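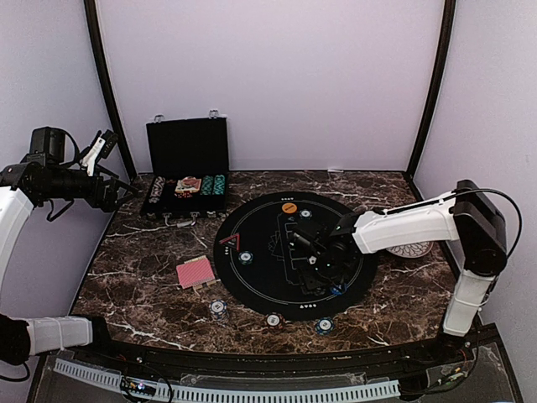
濃い色の天板のほうが拭き跡は目立つ、とイエ・ユーティンは言う。白い天板は汚れが目立つが、汚れなら拭けば済む。濃い茶色や黒は、拭いたあとの筋が夕方の光で浮いてくる。買う人はたいてい逆に考えている、という。

中古のテーブルだけを扱う店「Hsu」で、この話に隣からうなずいていたのが、店主のクオ・スーチェンさんである。店は集合ビル「フランサイド」の一階の奥にあり、通りからは見えない。イエさんとの二人で切り盛りしている。椅子も棚も置いていない。

「椅子は一脚ずつ直す場所が違うので、手が回りません。やってみて、四か月でやめました。テーブルなら、見るところがだいたい決まっています」

見るところを尋ねると、クオさんは近くにあった六人掛けの下にもぐり、天板の裏を懐中電灯で照らした。

「表は誰でも見ます。裏はあまり見ない。ネジ穴が開け直してあれば、一度は脚がぐらついた家具です。それ自体は悪いことではありません。開け直した人が丁寧だったかどうかを見ます。斜めに入っていたり、楊枝を詰めたままだったりすると、うちで埋め直すことになるので、その分は買い取りの値段から引きます」

次に見るのが縁だという。木目や石目のシートを貼った天板は、縁から水が入る。台所に近かった側の縁が膨らんでいることが多い。指の腹でなぞるとわかる。

「目で見るより指です。膨らみが小さいうちなら、乾かして、糊を入れて、当て木をして締めておけば戻ります。芯まで水を吸ってふやけているものは戻りません。そこだけ切って縁を付け直すか、引き取りを断るかです。断るほうが多いです」

石目の天板については、仕入れるかどうかで長く迷った時期があったそうだ。本物の大理石は重く、酸に弱い。レモンの汁や酢を落としたまま一晩置けば、その部分の艶が消える。店に置いても、持ち帰ったあとで困る人が出る。一方、大理石の柄を印刷したものは軽くて扱いやすいが、以前は安物の印象が強かった。

「最近は柄の評判が変わりました。本物ではないとわかったうえで選ぶ人が増えた。子どもがいる家では特にそうです。うちでは札に、本物の石か、柄か、必ず書きます。わからないときは、わからないと書きます。裏を見てもはっきりしないものもありますから」

札にはほかに、縦横の寸法、高さ、脚の内側の幅を書く。脚の内側の幅は、クオさんが自分の失敗から加えた項目である。開店前、自宅用に買ったテーブルが届いてみると、手持ちの椅子が脚のあいだに並んで入らなかった。天板の幅だけを測っていたためだった。

「天板の大きさで何人掛けと決めるのは、売る側の都合です。四人掛けと書いてあっても、脚が内側に寄っていれば、角の人は脚をまたいで座ります。うちでは人数を札に書きません。椅子の幅を測ってきてください、とお願いしています」

測ってこない客も当然いる。そういうときは店の隅に置いた椅子に座ってもらい、肘を張ってもらう。食事のときの格好をしてください、と声をかけると、多くの人は照れて背筋を伸ばすので、しばらく世間話をしてからもう一度測る。

高さの相談も多い。クオさんによれば、テーブルが高すぎると訴える人の半分は、椅子のほうが低すぎる。古い座面のクッションがへたって沈んでいるだけ、ということもある。脚を切ってほしいと頼まれても、その場では引き受けない。

「切ったものは伸ばせません。まず座布団を一枚敷いて、しばらく暮らしてみてくださいと言います。それでも高ければ切ります。戻ってこない方も多いので、商売としては損をしているのかもしれません」

配送は「トリト」という運送業者に任せている。担当のカオ・ポーイェンさんは、クオさんがこの店を開いてから六年、ずっと同じ人である。この日も奥で毛布を畳んでいたので、運ぶ側の話も聞いた。

「困るのは階段より玄関です。階段は回せば通ることが多い。玄関は靴箱が出ていて、扉が途中までしか開かない家があります。幅を聞くと、みなさん扉の枠の幅を教えてくれる。開いた扉の厚みと取っ手が抜けています」

脚が外れるテーブルなら問題はほとんどない。外れない古いものは、天板を立て、脚を先に差し入れて、くるりと回し込む。カオさんは手元にあった伝票を折り曲げて、その動きをやってみせてくれた。それで入らなかった家は、という問いには、窓から、と短く答えた。

手入れについても聞いた。クオさんが客に渡すのは、紙一枚の説明書きと、「スティンディクス」という名前で店が小分けにしている蜜蝋の小瓶である。使うのは木の天板だけで、シート貼りや塗装の硬いものには塗らないよう書いてある。

「蝋を塗れば何でも良くなると思われるのですが、塗装がしっかりしたものに塗っても、べたついて埃を呼ぶだけです。そういう天板は、固く絞った布で拭いて、乾いた布で追いかければ十分です。最初にイエが言った拭き跡の話も、乾拭きをすればほとんど出ません。面倒なのはわかります。私も家では毎回はやっていません」

輪染みの相談は冬に増える。鍋と熱い茶のせいである。白く曇った輪なら、塗膜に湿気が入っただけのことが多く、日を置けば薄くなる場合がある。黒い輪は木まで届いているので、削るしかない。アイロンを当てる方法を試してから持ち込む人もいるが、クオさんは勧めない。温度を上げすぎて塗膜を焦がした例をいくつも見てきたからだという。

買い取りに出向くと、テーブルよりも先に家の話を聞くことになる。引っ越し、子どもの独立、親の家の片付け。タン・ツォンハンさんとタン・ユーティンさんのきょうだいが持ち込んだのは、母親が使っていた伸長式のテーブルだった。片側の継ぎ板が長いあいだ畳まれたままで、広げると、そこだけ色が違っていた。

「日に当たっていないので、買ったときの色が残っていたんです。色をそろえますか、とお二人に聞きました。売り物にするならそろえたほうがいい。ところがそれを見て、やはり売らないことにしたとおっしゃって。脚の緩みだけ直して、お返ししました」

直し賃は受け取ったという。返したあとどう使われているかは聞いていない。年賀のはがきが一度届いたが、テーブルのことは書かれていなかった。

売れ筋を尋ねると、クオさんは少し考えてから、丸いものは出るのが早い、と答えた。写真で見栄えがするし、角がないので部屋が広く感じられる。ただ、壁に寄せられない。買ってから気づいて、交換を相談に来る人がいる。

「丸は真ん中に置くものです。真ん中に置けない部屋なら、四角のほうがいい。そう話すと、それでも丸がいいという方と、やめる方に分かれます。どちらでもかまいません。あとで知るのが一番よくないので」

交換は、傷が増えていなければ差額だけで受ける。運送費は客の負担になる。これも紙に書いて渡している。

値段の付け方には決まった式がない。仕入れた額に直した手間を足し、置き場所を取る大きさの分を少し足す。大きいものほど売れるのに時間がかかり、そのあいだ場所をふさぐ。長く残ったものは値を下げるが、赤札は付けない。札をそっと書き替える。

「前の値段を線で消すと、値段の話ばかりになります。座ってみて、高さが合うかどうかを先に見てほしい」

十月には、集合ビルの改修で通路がふさがり、しばらく客足が落ちた。そのあいだに、たまっていた天板の削り直しを進めたという。作業場は店のさらに奥で、窓が一つしかない。粉が出る作業は窓を開けてやるので、夏は蚊が入り、冬は糊の乾きが遅い。移転を考えたこともあるが、いまの家賃で同じ広さは見つからない。

店を増やす予定はあるかと聞いた。

「ありません。テーブルは一つずつ裏を見ないと値段が決められませんし、見るのは私とイエだけです。人を増やして教えればいいと言われます。教えるのに時間がかかるんです。イエも、縁の膨らみを指でわかるようになるまで、ずいぶんかかりました」

イエさんは横で、いまでもときどき外します、と言い、次の客の寸法を書き取りに立った。

クオさん自身が家で使っているのは、例の椅子が並ばなかったテーブルである。椅子のほうを細いものに替えた。売り物にはならないそうだ。天板に鍋の焦げがあり、裏には子どもが貼ったシールが残っている。

店の営業は昼からで、買い取りの相談は電話で受け付ける。持ち込みの場合は、脚が外れるかどうかを先に確かめてほしいとのことだった。

（取材 2019年12月24日）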